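Teduvport night bus will keep running through winter, company confirms

2 min read
Last updated: 4:10 p.m.

The night bus between Teduvport harbor and the Lallora district will not stop in December, as many passengers were afraid. The bus company Amato confirmed this morning that line 12 will continue during the whole winter, with one change in the timetable and a small increase of the ticket price.

The line started last spring as a test. It was made for people who finish work late, mostly in the harbor kitchens, the hospital and the fish market. In the first months the buses were almost empty after midnight, and Amato wrote in its summer report that the service could end before the cold season. After that, a group of passengers began to collect signatures. They brought 4000 of them to the city hall, which is a big number for a town of this size.

"I did not expect so many people to sign," said Siriporn Panyasiri, who works as a night nurse and takes the bus home five times a week. "Before the line existed I walked for 60 minutes, or I paid a taxi. With a taxi every night, a good part of my salary is gone."

From next month the last bus will leave the harbor at 2 a.m., half an hour later than now. The company says this was the most frequent wish in the letters it received. The restaurants close their kitchens after one, and the workers need time to clean and change clothes. On the other side, the first bus of the evening will be taken out, as the normal day line already covers the same streets at that hour.

Dwayne Yazzie, who is responsible for timetables at Amato, told us that the decision was not easy. Fuel is more expensive than last year and it is difficult to find drivers for the night. Two new drivers were hired in the autumn – both of them asked for the late shift – and this made the plan possible. He could not promise that the line will stay after the winter. The city council will look at the passenger numbers again in spring.

The ticket will be a little more expensive, but people with a monthly card pay nothing extra. The stop in front of the old customs building is moved to the other side of the street until the work on the water pipes is finished. Passengers who are used to the old place should look for the yellow sign.

There is still one open question, and it is the waiting room in Lallora. It has been locked at night since the summer, so passengers stand outside in the wind. Amato says the building belongs to the city. The city says the contract for cleaning and security was with the firm Zaltix and has ended, and a new one is not signed yet. Ms. Panyasiri hopes it will be solved before the first snow.

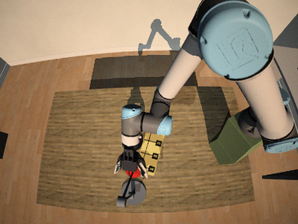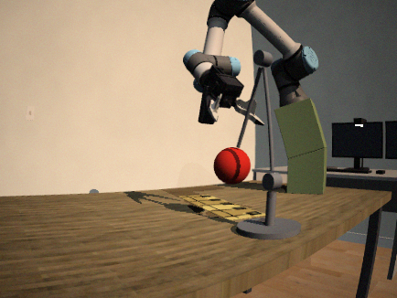
Computer-rendered views, with a robotic arm over a table.

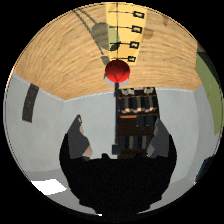
The new timetable will hang at all stops from the end of this week, and it can be picked up on paper at the ticket office in the harbor. The office is open until six in the evening. Questions about monthly cards are also answered there, but not by telephone. For the holidays at the end of December a separate plan will be made, and Amato will publish it later.

14 comments
Shared 37 times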